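Sallomdale Residents' Group
Minutes of the meeting held on Aug 9, 2022

Present: Joyce Masanja (chair), Mutua Kinyua, Mwajuma Bakilana, Erasto Mfinanga (minutes). Apologies were received from Kheri Magesa.

1. The minutes of the April meeting were read and accepted with one small correction in the spelling of Pudwood.

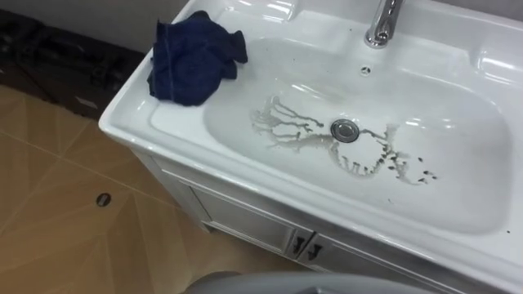
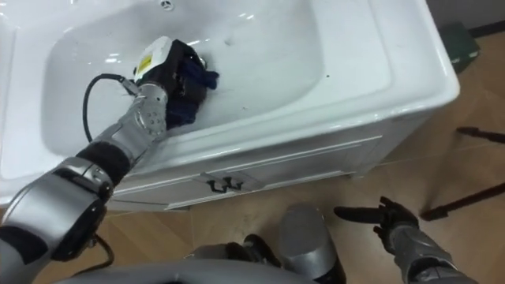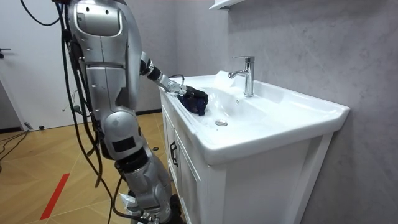 Bathroom sink, three views.

2. Water charges. Mutua reported that the bill came to 922, and this is higher than in April. He has written to Papadakis to ask for the meter readings and is still waiting for the answer. It was agreed to pay the bill now and to discuss the difference later.

3. Garden path. Mwajuma presented the offer from Trirar for new paving from the gate to the bicycle shed. The work can take up to 18 days. Joyce asked if the gate will stay open in this time - Mwajuma will find out.

4. Noise in the evening. Two letters were received on the same matter. The members did not agree on an earlier closing hour for the courtyard, so the rule remains as it is.

5. Summer lunch. Tables for 30 persons are reserved. Kheri has offered by message to bring the grill. Erasto will collect the money for the drinks, 8 from each household.

6. Other matters. The lamp at the back stairs is reported again. Mutua to telephone the electrician.

The next meeting will be announced on the board.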